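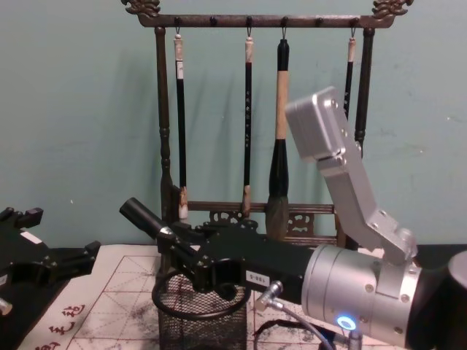
Photo: Hastholm demonstration log, brush table

Hastholm manipulation group
Minutes of the data collection meeting, 2019-03-27

Present: collection, training, and one person from facilities who had come about the sink and was persuaded to stay.
Apologies: the annotation team, who sent a list of grievances in their place (item 4).

1. Minutes of the last meeting
Agreed, after the word "finished" was changed to "started" in two places.

2. Brush task: where we are
Collection reported 195 demonstrations recorded on the brush table, of which 157 have passed review. The rest fall into the usual heaps: operator stopped early, operator carried on long after the task was over, and a small group in which the operator seems to have been doing a different task altogether, quite well.

Training asked whether the different task could be kept. Collection said it could if someone would write down what it was. Left open.

The task text was read out again for the benefit of those who had been working from memory. It covers taking a named brush off its hook on the rack and hanging it back up. It does not cover writing. The meeting noted that the practice paper carries a good deal of ink for a task that does not cover writing. The paper stays, as changing it halfway through would give us two tablecloths and one dataset.

3. Plena training run
Training has put the first batch through Plena. The policy reaches for the rack with great confidence. It is fondest of the big brush with the full bristle head and will go for it whichever brush it has been asked for. Training put this down to the big brush turning up in more of the early demonstrations. Collection put it down to the big brush being easier to get hold of, and said operators felt the same way about it.

Agreed that the next batch will favour the thinner, black-handled brushes, and that the order will come from a list and will not be left to the operator's mood.

There was a discussion of whether the rack should be moved between demonstrations. It has been in one spot from the beginning, and Plena may well be learning that spot by heart. Agreed to use 3 rack positions, marked on the table in tape. Facilities asked what sort of tape. Facilities was thanked for its interest.

4. Grievances from annotation
(a) Start and end points. Some operators begin recording with the arms already halfway to the rack. Arms are to go back to rest first, every time, including just before lunch.
(b) Brush names. The log currently has "left brush", "first brush", "brush 1" and "the usual". From now on brushes are numbered from the left as the operator sees them.
(c) One arm or two. Annotators cannot tell whether the idle arm is waiting or has been forgotten. Operators will tick a box. A second box, for "forgotten", was proposed and not carried.

5. Sjögren cell
The Sjögren cell is to repeat the brush task with its own operators once the list is ready. They have asked for our rack. They may have the measurements of our rack.

6. Storage
The Jasov server is nearly full again. Rejected demonstrations will be kept until November and then deleted, unless training can say what it wants them for. Training said it would want them the day after they were deleted. Minuted at training's request.

7. Any other business
The wire-mesh cup on the brush table is not part of the task, but it is in enough recordings that it now has to stay. Please do not put pens in it. Please do not take it to the kitchen.

The sink was not reached.

Actions
Collection: brush order list; tape for the rack positions.
Training: rerun Plena on the reviewed demonstrations only, with counts per brush.
Annotation: one-page note on brush numbers, to go up by the operator's chair.
Facilities: sink.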